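Dampf, Teig und zwei Greifer: So war unser Werkstattbesuch bei Plurmont

Presseinformation, Februar

Eigentlich wollte ich nur kurz vorbeischauen und ein paar Sätze für die Ankündigung mitnehmen. Geblieben bin ich bis halb sechs. Wer schon einmal zugesehen hat, wie ein Roboterarm ein weiches Hefebrötchen anfasst, versteht das vermutlich sofort!

Plurmont hatte zum offenen Nachmittag in die Versuchsküche geladen, und 57 Gäste sind gekommen: Gastronomen, Leute aus der Gemeinschaftsverpflegung, eine ganze Berufsschulklasse und ein paar Neugierige aus der Nachbarschaft. Vorgeführt wurde Reltedero, unser Programm für das Hantieren mit weichen Lebensmitteln. Metallteile greifen kann inzwischen fast jeder, aber Teig gibt nach, klebt und sieht hinterher beleidigt aus, wenn man zu fest zudrückt.
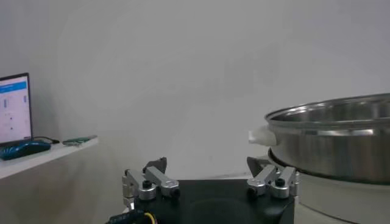
Greifer neben dem Edelstahltopf, hinten der Laptop auf der Ablage. Foto: Plurmont

Samira Hattar leitet das Projekt und hat die Vorführung selbst moderiert (ohne Folien, dafür danke). »Wir wollten eine Aufgabe, die jeder aus der eigenen Küche kennt«, sagte sie zur Begrüßung. »Bei einem gedämpften Brötchen sieht man sofort, ob der Griff stimmt.« In den Wochen davor hat ihr Team 278 Durchläufe aufgezeichnet, und an diesem Nachmittag durfte das Publikum Fragen dazwischenrufen, was es auch ausgiebig tat.

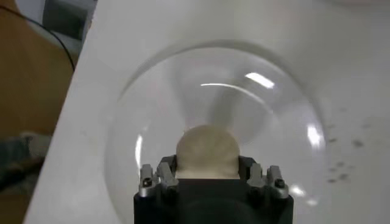 Nahaufnahme an der Glasschüssel. Foto: Plurmont

Am meisten diskutiert wurde über die Schüssel. Glas spiegelt und ist durchsichtig, für eine Kamera am Greifer ist das eine Zumutung. Ein Küchenleiter neben mir wollte wissen, warum man nicht einfach eine bunte aus Kunststoff nimmt. Samira Hattar fand die Frage gut und blieb bei Glas: In echten Küchen stehe eben herum, was herumsteht.

Dann wurde es ruhig im Raum, denn es ging an den Dämpfeinsatz. Der Arm kommt von rechts über den Tisch, der Teller mit den Brötchen steht gleich neben dem Topf, und ich habe mich dabei ertappt, wie ich die Luft anhielt.
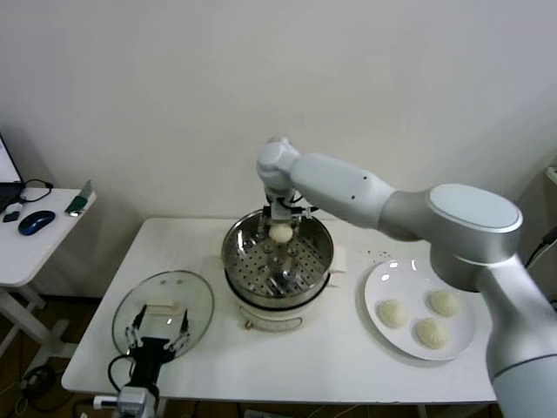

Was die Gäste wissen wollten

Ganz oben stand die Reinigung. Die Finger lassen sich abnehmen, an einer spülmaschinenfesten Ausführung arbeitet unser Partner Quansah. Auch der Platzbedarf kam zur Sprache: Die Versuchsküche ist mit Absicht eng gestellt, mit einem ganz normalen Tisch und einem elektrischen Kocher, wie er in vielen Haushalten steht. Und ja, gefragt wurde auch, ob das Ganze Köche ersetzt. Dafür ist es nicht gedacht, es geht um die eintönigen Handgriffe in den frühen Morgenstunden.

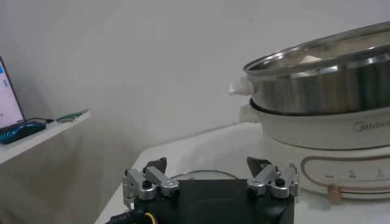 Wie es weitergeht

Als Nächstes zieht Reltedero für einen Probebetrieb in die Kantine Gulum um. Wer dort zuschauen möchte, meldet sich bitte formlos bei der Pressestelle von Plurmont, die Gruppen bleiben klein. Bildmaterial in Druckauflösung schicke ich auf Anfrage gerne zu.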